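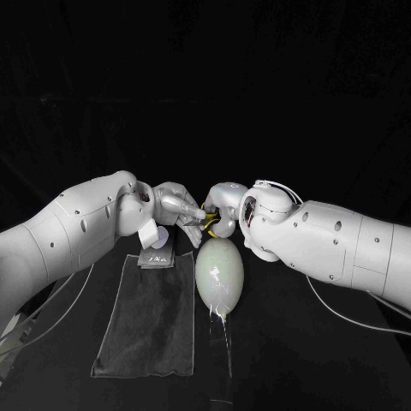 Finding Grasp Changes in Two-Handed Recordings from Finger Motor Current
Project report, spring term, Trostport

1. Introduction

When a robot with two hands is controlled by a person, the recording is long and contains many small actions. For training a policy it is useful to know where one action ends and the next begins. In our group this was done by watching the video and writing down the time of each grasp change. The work is slow, and two people often choose different moments.

In this project I tried to find the grasp changes from the finger motor current only. The question was whether the current gives the same moments as a careful person, and in which cases it fails. I did not train any policy myself — that part belongs to the Jotumell project, which will use the labels later.

2. Setup

The robot has two arms, each with a hand with jointed fingers. It works at a dark table in front of a black curtain. The black background was already there from earlier work and I kept it, as it makes the hands easy to see when labelling by eye.

The objects were chosen to be light or easily deformed: a balloon, a tissue, a small packet, plastic bags. Scissors with yellow handles were added for the part with tools. A dark grey cloth lies on the left side of the table. The operator was free to choose the order of the actions, so the recordings are quite different from each other.

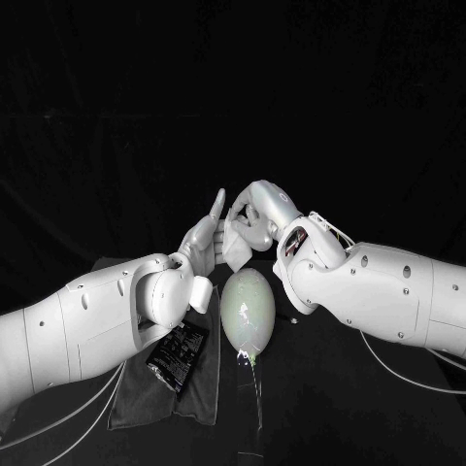
Figure 2. Right hand holding a tissue over the balloon, left index finger raised.

The tissue is the hardest object in the set. It weighs almost nothing, and the current of the fingers when they close on it is nearly the same as when they close on air. I return to this in section 5.

3. Method

The current of every finger motor was saved together with the joint position. First I removed the slow part of the signal, which comes mostly from the friction and from the direction of the hand. Then a change was marked when two conditions were true together: the current of at least one finger crossed a threshold, and the same finger was moving slower than just before. The second condition was added in March. With the threshold alone the program marked almost every fast movement of the hand as a grasp.

The threshold is different for each finger. I set it from a short calibration at the start of the day, where the hand opens and closes without any object. On one Tuesday I forgot the calibration and used the values from the previous day, and the thumb of the left hand gave many false marks. These recordings are not included.

For comparison, 2,585 grasp changes were labelled by hand from the video. I kept 100 recordings apart for the test and did not look at them before the method was finished.

When both hands touch the same object there is an additional problem. One hand pushes, and the current of the other hand rises although its fingers did nothing. I solved this only partly. If the current rises in both hands within a short window, the program keeps the hand where it rose first and gives the other a label "passive".
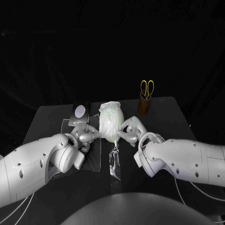

4. Results

For the packet and the scissors the marks were close to the hand labels, and most of the differences were smaller than the differences between two persons. The scissors gave the clearest signal, because the handles are stiff and the current rises quickly.

For plastic bags the result depends on how the bag is held. If the fingers pinch it firmly, the mark is good. If a finger only rests on the surface, the mark comes late or does not come. In 2 of the 100 test recordings the program found no grasp change at all. Both were recordings with the tissue.
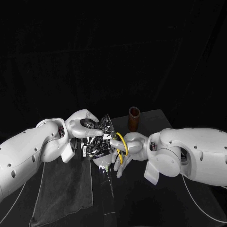

Figure 4. Both hands at a black and silver bag.

The "passive" label was correct in most cases where I checked it by hand, but I did not check all of them, so I give no number for it.

5. Discussion

The method works for objects that push back against the fingers, and it is weak for those that do not. This was expected, but I had hoped that the joint position would help more with the tissue. The fingers stop a little earlier when something is between them — the difference is however within the play of the joints.

A second limit is the calibration. It must be repeated every day, and perhaps also after a long session. Khurana, the other robot in our laboratory, has the same hands, and it would be a good test to use the thresholds of one robot on the other. I did not have time for this.

6. Further work

The next student could combine the current with the video, and use the video only where the current is uncertain. The tactile fingertips from Ovley were ordered in June and may make the tissue case easier. The scripts and the hand labels are on the group drive, in the folder with the name of this report. Please read the note about the thumb threshold before running them.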